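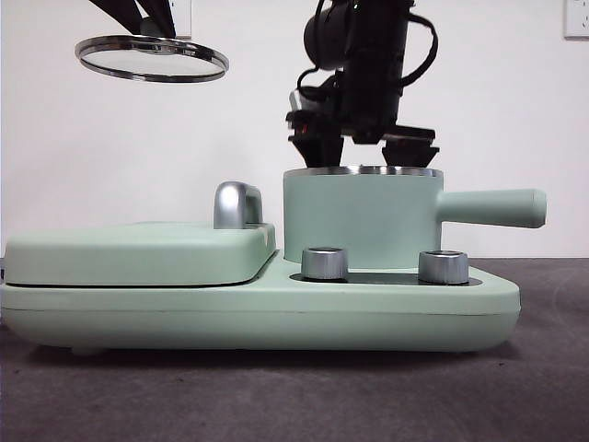
브르타뉴 플롱다르, 3월

아침을 잘 차려 먹는 사람이 늘 부러웠다. 나는 서른 넘도록 커피 한 잔에 식빵 귀퉁이로 버틴 사람이라, 민트색 조식 메이커라는 물건을 처음 봤을 때 솔직히 좀 웃었다. 왼쪽에 납작한 샌드위치 팬, 오른쪽에 손잡이 긴 작은 냄비, 그 앞에 은색 다이얼 두 개. 소꿉놀이 세트 같잖아! 그런데 이걸 식탁에 올려놓고 아침을 먹기 시작한 지 19일째, 나는 지금 편집부에서 제일 시끄러운 조식 전도사가 되어 있다.

발단은 에방 코스트였다. 플롱다르 항구 뒷골목에서 중고 주방용품 가게 '바르비에'를 하는 친구인데(가게 이름은 전 주인 성이고, 간판 바꾸기 귀찮아서 그대로 쓴다고 한다), 내가 원룸 부엌이 좁아서 화구가 하나뿐이라고 투덜거렸더니 창고로 데려갔다. 요즘 작은 집에 사는 사람들이 이런 걸 많이 찾는다면서. 커다란 가스레인지보다 식탁 위에서 혼자 다 하는 물건이 먼저 나간다나. 나는 그날 크레페 팬을 사러 간 거였는데 크레페 팬은 까맣게 잊고 나왔다.

색 얘기부터 하고 싶다. 연한 파스텔 그린, 반질거리지 않는 무광. 몸체 모서리가 죄다 둥글둥글해서 식탁에 두면 부엌 기계보다는 옛날 라디오 같은 느낌이 난다. 뚜껑 위에 솟은 은색 고리 손잡이랑 냄비 테두리의 은색 띠가 또 은근히 멋을 부린다. 같이 사는 고양이는 관심이 없었지만 놀러 온 머바누이 그윈은 현관에서부터 "저거 뭐야?" 하고 소리를 질렀다. 머바누이는 웨일스에서 온 도예가라 색에 까다로운데, 이 초록은 유약으로 내려면 고생 좀 하겠다고 했다. 칭찬이다, 아마도.

자, 그럼 아침에 이걸로 뭘 해 먹느냐. 첫 주에는 욕심을 부렸다. 왼쪽에서는 햄치즈 샌드위치를 굽고 오른쪽 냄비에는 달걀을 삶고, 그 사이에 커피도 내리고 메일도 보고. 결과는 탄 빵과 완숙을 넘어선 달걀이었다. 두 칸이 붙어 있다고 두 가지가 동시에 끝나 주지는 않더라. 그래서 지금은 냄비를 먼저 올린다. 물이 보글거리기 시작하면 그제야 빵을 꺼내고, 버터는 빵 바깥쪽에 얇게 바른다. 안쪽에 바르면 치즈가 미끄러져서 옆으로 다 새어 나온다(식탁보 하나 버렸다).

둘째 주부터는 냄비 쪽에 푹 빠졌다. 작아서 오히려 좋다. 우유에 오트밀을 한 줌 넣고 약하게 끓이다가 소금 아주 조금, 사과 반 개. 어제 남은 수프를 데우기도 딱 좋고, 라면은… 반으로 부러뜨리면 들어간다. 웨이둥 샤오라고, 위층에 사는 이웃이 흰죽 끓이는 법을 가르쳐 줬다. 식은 밥에 물을 넉넉히 붓고 뚜껑을 살짝 비스듬히 걸쳐 두는 게 요령이라는데, 꽉 닫았다가 죽이 넘쳐서 버너 판을 닦느라 지각한 날이 있었다. 그 뒤로는 시키는 대로 한다.

유리 뚜껑도 마음에 든다. 은색 테가 둘러진 동그란 뚜껑인데, 투명하니까 열어 보지 않아도 속이 보인다. 나처럼 성질 급한 사람은 1분마다 뚜껑을 여는 버릇이 있어서 밥이든 죽이든 늘 설었는데, 이제는 턱을 괴고 들여다보기만 한다. 끓는 오트밀 구경, 생각보다 재미있다!

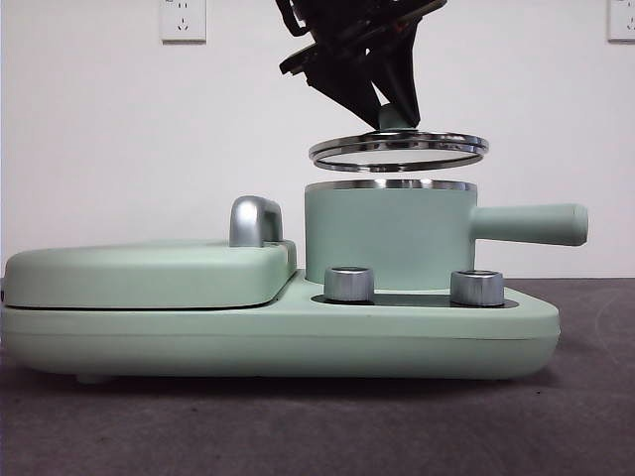 좁은 식탁에 두고 쓰려면

길이가 문제다. 몸체 자체도 옆으로 긴데 냄비 손잡이가 오른쪽 끝보다 더 튀어나온다. 나는 처음에 식탁 오른쪽 끝에 딱 맞춰 놨다가 지나가면서 팔꿈치로 손잡이를 쳤다. 다행히 빈 냄비였다. 지금은 손잡이 쪽을 벽으로 몰거나, 냄비를 안 쓰는 날엔 아예 내려서 찬장에 넣는다. 왼손잡이인 사진 담당 코랑탱 테시에는 냄비 손잡이가 반대쪽이면 좋겠다고 계속 불평한다.

색이 연하니까 뒤가 깔끔해야 예쁘다. 우리 집 벽은 원래 포스터투성이였는데 식탁 쪽만 싹 떼어 냈다. 흰 벽 앞에 두면 초록이 훨씬 또렷해 보이고, 밑에는 어두운 회색이 잘 어울린다. 꽃무늬 식탁보 위에도 올려 봤는데 할머니 댁 거실이 되었다. 그것도 나름 좋긴 하다.

청소는 쓰고 나서 바로, 단 다 식은 다음에. 샌드위치 쪽은 키친타월로 기름을 먼저 닦아 내고 젖은 행주로 한 번 더 훔친다. 몸체 앞면의 가느다란 이음선에 빵가루가 낀다고 에방이 겁을 줬는데, 마른 칫솔로 쓱 훑으면 금방이다. 다이얼 둘레도 같은 칫솔로.

지난 금요일에는 이걸로 네 명 아침을 차려 봤다. 무모했다. 머바누이, 코랑탱, 웨이둥이 다 우리 집에 모였고 샌드위치는 한 번에 다 구울 수 없어서 먼저 나온 사람부터 먹었다. 코랑탱이 첫 번째 것을 먹고 다시 줄을 섰다. 다 먹고 나니 오전 11시. 그게 아침이었는지 점심이었는지 모르겠지만, 식탁 한가운데에 기계를 두고 둘러앉아 빵 익는 냄새를 맡는 건 레인지 앞에 혼자 서 있는 것과는 완전히 다른 기분이었다.

다음 달에는 왼쪽 칸에 크레페 반죽을 부어 볼 생각이다. 편집장 질 브뤼네는 브르타뉴 사람으로서 도저히 허락할 수 없다고 했다. 메밀가루는 벌써 사 뒀다.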